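About the Pilley Robotics Club

Pilley is an after-school club for students who want to build and program robot arms. We started with 3 members and one shared laptop. We now have 18, and we meet until 6 p.m. during term.

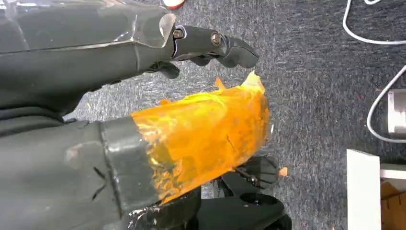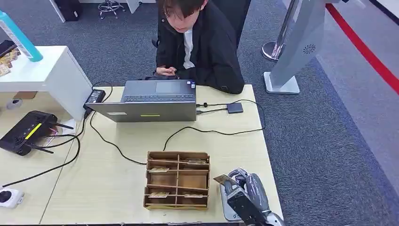 Serena Marras says she joined to write code and ended up liking the sorting tasks best, where an arm has to put a card in the right slot. She would tell new members to expect a lot of failed grasps in their first month.

Members work in pairs on one task per term. Past tasks are kept under their team names, Fetine and Marinho. No experience is needed. Sign-up opens in July at the front office.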